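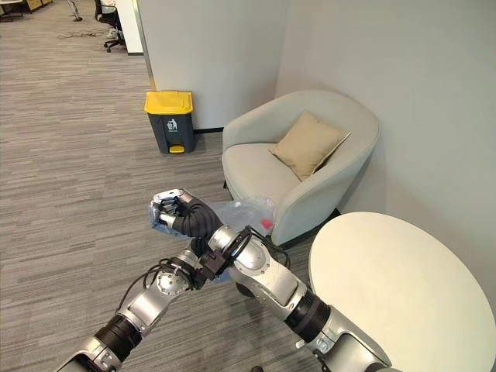 Support > Jallia > Set-up Guides > Litter and Tidy-Up

5. Setting up the litter task

This section covers the litter task on the Jallia two-armed unit. Complete Section 3 (arm check and hand check) before you start. The task is meant for carpeted and hard-floor offices with ordinary seating and low tables.

5.1 Prepare the area

1. Clear a space on the floor in front of the bin. The unit needs room to reach down with both arms.
2. Pick up loose cables, or move them to the wall.
3. Move rolling chairs out of reach of the arms. A chair that shifts when touched will stop the task.
4. Take out anything you want to keep. Bags and wrappers left on or near a chair may be treated as litter.

CAUTION: Do not use the litter task near glass, blades, batteries or hot drinks. The hands do not sense heat.

5.2 Prepare the bin

1. Use an open bin for the first run. Pedal bins need the lid add-on, described in Section 8.
2. Fit a liner larger than the bin and fold the top edges out over the rim.
3. Press the liner down so that air is not trapped under it.
4. On the tablet, choose Litter, then Mark Bin. Drag the circle until it sits on the rim and press Save.

Note: If you change the bin or move it to another spot, repeat step 4.

5.3 First run

1. Place one empty plastic bottle with its cap on within reach of the right hand.
2. Stand clear of both arms. Keep the stop button in your hand.
3. Press Start. The arm moves at low speed for the first 2 items.
4. Watch the cable bundles on both arms. They should have enough slack to follow the wrist, and should not catch on the fingers or the rim.
5. If a cable catches, press Stop and wait for the amber light before you touch the arm.
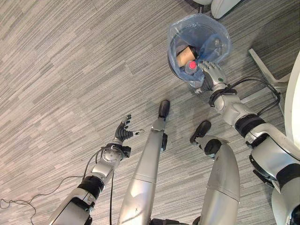
ZURVILLE, 4th July. Imai has changed the release setting for bottles. The text below replaces the March edition.

Bottles should go over the rim on their side, with the hand past the edge of the bin before the fingers open. If bottles land on the floor, go to Settings > Litter > Release and raise Reach Past Rim by one step. Try again before raising it further. Paper cups can stay on the standard setting.

Empty the bin when litter reaches the rim. The unit does not judge how full the bin is.

5.4 Working over a table

1. Choose Table in the task list.
2. Touch the tabletop with the closed hand when the tablet asks. This saves the height.
3. Check that the fingers can point straight down over the table without the sleeve touching anything nearby.
4. Move cups and drinking glasses to one side, or mark them as Keep.

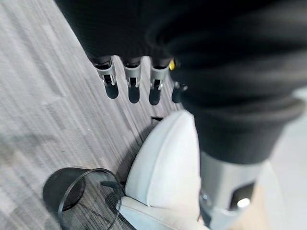
Fig. 5-3. Fingers pointing down over a wood-grain surface, wrist view.

CAUTION: Clear items may be missed by the wrist camera. Check the tablet picture before each table run.

Note: Wipe the fingertips with a dry cloth after use. Do not use solvent on the black sleeves.

If the hand closes short of the item 3 times in a row, the task pauses. Repeat step 2 above, then press Resume. If it pauses again, save the log and send it to the Grindstead service desk with the serial number of the unit.

Related articles
Section 3: Arm check and hand check
Section 8: Lid add-on for pedal bins
Replacing a black sleeve
Saving and sending a log
Jallia tablet: changing the language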